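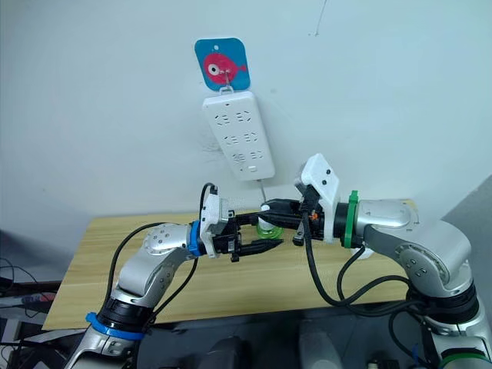 The two-arm bench set from Vonomia, with the grippers meeting over the table.

Search this site Enter keyword Go

Vonomia opens its two-arm bench set to small shops

Vonomia has started taking orders for its two-arm bench set, a package of two jointed arms, two grippers, cables and software for light handling work. The set costs $3,209 a month to rent, with setup included, and the shortest term is 20 weeks.

The firm is aiming at shops that fill, cap or sort small bottles in short runs. Breriswood, which packs hand lotion, has had a set since April. Dzintra Kivi runs the floor there and says her crew needed 40 hours of practice before they could teach it a new bottle without calling for help.

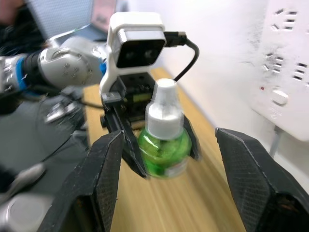
Passing an item from one arm to the other is the part most buyers ask about. Both arms have to agree on where the bottle is, and a tall cap leaves little room for the fingers. Vonomia advises teaching the hold on the body of the bottle first and working on the cap later. Kivi's crew runs 100 passes on every new shape before it goes on the schedule.

Spare finger pads are sold separately. The software comes with one year of updates, and training is held at the Dunbar office or by video call.

Comments

Urmas Rätsep: Does the rent cover a replacement arm if one goes down? Our last supplier charged extra.

Margus Zariņš: We asked the same thing. It's covered, but you pay the shipping.

Ott Laur: Too much for us at that price. Would like to see a one-arm version.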